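Curtained-off toilet corner – black fabric or something else?
Home & Makeovers > Small Spaces

tincuta_z
Posted 21 May 2018
Hello everyone, long-time reader and very occasional poster. I'm helping set up a toilet corner inside a bigger room, and we've gone with fabric for the walls instead of studs and drywall. The building isn't ours and the lease says nothing permanent, so curtains it is! I've been fussing over it for days and my husband has kindly suggested I go and fuss at strangers.

So it's three panels, one behind and one on each side, all black, around a white toilet set-up. The sides hang from hooks along the top and the cloth dips between them in little swags. Part of me finds that charming, and part of me wants to get the stepladder out every time I walk by.
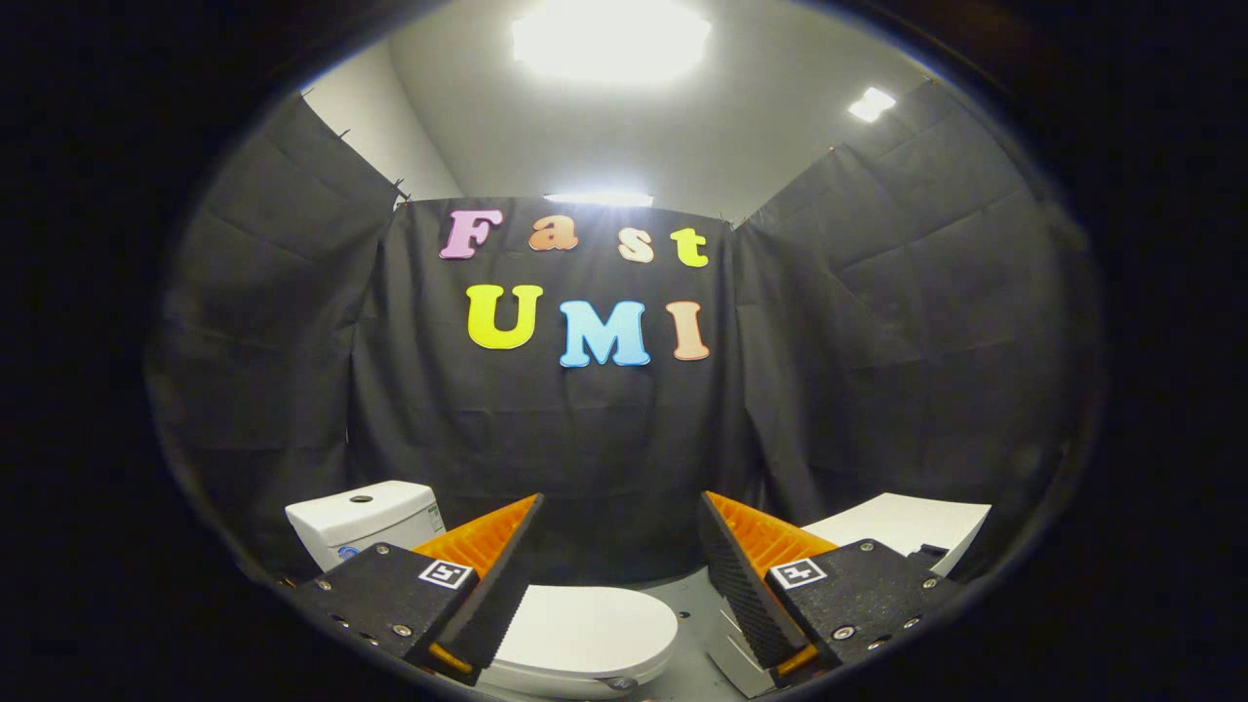 The thing I go back and forth on most is the creases. The cloth still has its fold lines and I can't decide whether to take it all down and steam it or just leave it to hang. My aunt swore by hanging things in a damp room and forgetting about them, but she also ironed her dish towels, so I don't know what to believe. I did put foam letters on the back panel to cheer it up, all in different colors, and I love those, so please be gentle about the letters.

Budget left is 37 dollars. Would you steam, swap the fabric, or leave well alone?

prysl
Leave it! Black hides more than you think, and fold lines relax if you give them a few weeks. The dips at the top would bother me more than the creases. You want more hooks, closer together, and the cloth pulled a bit tighter as you go along. I did a changing corner for our drama club with hooks 12 inches apart and it swagged like a circus tent until I doubled them up.

Moynihan_F
I'm going to disagree with Prys, and he's used to it by now. Black is the wrong color for a toilet corner. It shows every bit of lint and it makes a small space feel smaller. I'd go with a pale gray or a cream. We looked at a Roltier track system for our hall, which was very nice, and then they quoted us 1,175 for it and we all went quiet and had another cup of tea.

prysl
She has 37 dollars, Finbarr.

Moynihan_F
I know she has 37 dollars. I'm saying for later on, when she's rich.

aine_raff
Jumping in for the letters – I think they're lovely against the dark, and you'd lose that with cream. Bright ceiling lights help too, so I don't agree that black has to feel gloomy.

On the creases, a hand steamer is your friend, and you don't have to take anything down. Start at the top and work slowly, with your other hand holding the bottom hem so there's some weight on it. Test a corner first if you don't know what the fabric is. I've got an old Kumundale steamer that takes forever to heat up, and I still managed up to three panels in an evening with the radio on. Take the letters off before you do the back one, though. I don't know how foam likes steam and I wouldn't want to find out on yours.

tincuta_z
Oh, thank you all, this is so kind. Áine, I hadn't thought about the letters at all and would have gone straight at them! The fabric label is long gone, so I'll test a corner down low. Prys, I have a bag of spare hooks somewhere, probably under the Christmas things from December.

jonas_ober
One small addition from me. Sew a length of chain or a few washers into the bottom hem. It pulls the wrinkles out and stops the cloth drifting every time someone walks past. Any hardware store has it by the foot, so you should still have change for coffee.

Moynihan_F
Fine, the chain is a good idea. I'd still go cream.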